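Grundale visit, February

Four of us went out to Grundale on Monday to look at the hand-held grippers before the budget closes. Asetti quoted $2867 per unit, with spare pads at $92 a pair.

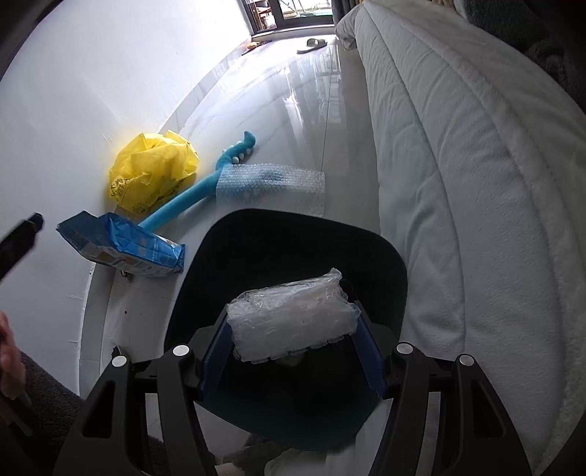

Gripper holding a block in bubble wrap, ribbed pads on either side.

Fourie's price is lower, but freight adds $234 and we'd wait 20 days for parts. I've pencilled in two Asetti units and one spare set of pads. Storage at Nultard still has to be costed before the order goes in.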